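From: Naveed Tarar
To: spoken-word list
Date: 22 Jan 2018
Subject: Re: Rivera poetry LPs - which transfer?

Esmaeil Asadi wrote:
> I have the Drirham download of the Rivera poetry readings and side
> two sounds dull to me, as if the top had been rolled off. Is the
> Zurwood set the same transfer? Also, does anyone know if the long
> ballad is complete on either one? My LP runs longer than the file
> but I don't trust my turntable speed.

Esmaeil,

They are different transfers. Drirham worked from a safety copy of the tape that had already been filtered once. Zurwood went back to clean pressings, so you get some surface noise between poems, but the voices have more air in them. I prefer the Zurwood for that reason. My wife prefers the Drirham and says the crackle bothers her in the quiet sonnets.

On the ballad, your turntable is fine. The Drirham file drops four stanzas after the storm. I checked it against the printed text, the Gandport paperback, page 168. The stanzas are on the LP and they are on the Zurwood. There is no audible splice, so I think the cut was made on the copy tape and Drirham never noticed.
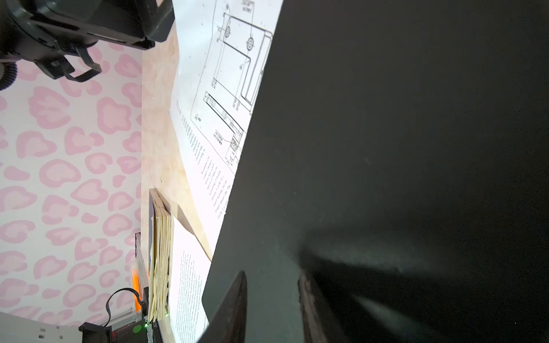 The other thing to watch is the track order. The LP alternates the two readers, and the sleeve notes make a point of it. Drirham groups all the poems by reader, so you lose the answering pairs on side one. You can put them back in order by hand if your player lets you. The Zurwood keeps the LP order but runs the last two poems together as one track.

I have not heard the cassette issue from the eighties. The catalog number I have for it ends in 754, but that came from a dealer's list and may be wrong. If anyone here owns one, I would like to know whether the ballad is whole.

Zurwood told me in June that they pressed 600 copies of the CD set and would not do more. The download is still up. The booklet is not included with it - you have to write and ask, and they will send a scan.

Naveed

We use cookies to remember your archive settings. By continuing to browse you accept our use of cookies. Accept | Read more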